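12/26/25, parish register transcription, Koltatine

Batch 9 done, 157 entries. I still don't believe the settlement date everyone repeats.

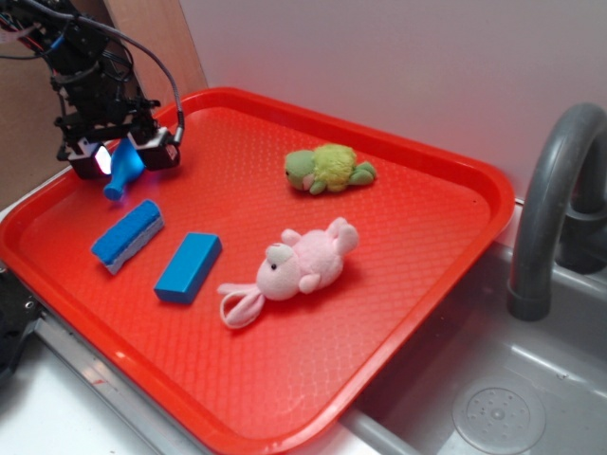
Blue bottle, red tray.

The claim of 400 families rests on one letter, and Senthil's copy has no shelf mark.

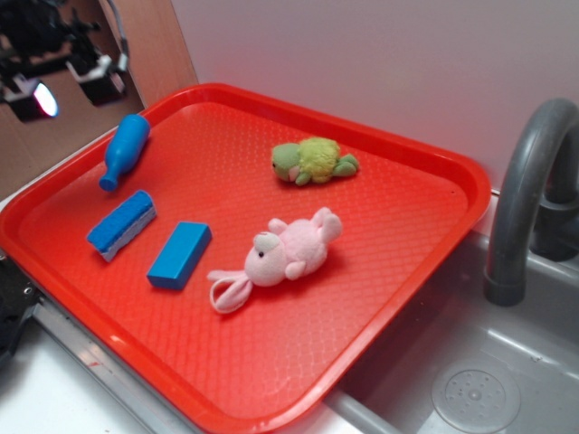

Griet dates the ink later than the letter says. I'd want a second opinion before leaning on that either.
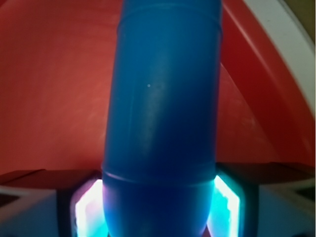 Surname spellings next. Dambrauskienė turns up in 6 forms, which I doubt are all one household. For the chart I'll shade the doubtful ones the same strong blue as the bottle, so they stand out. 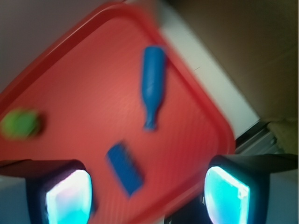
Laine thinks the letter was copied from a newspaper, and wants the December issues checked first.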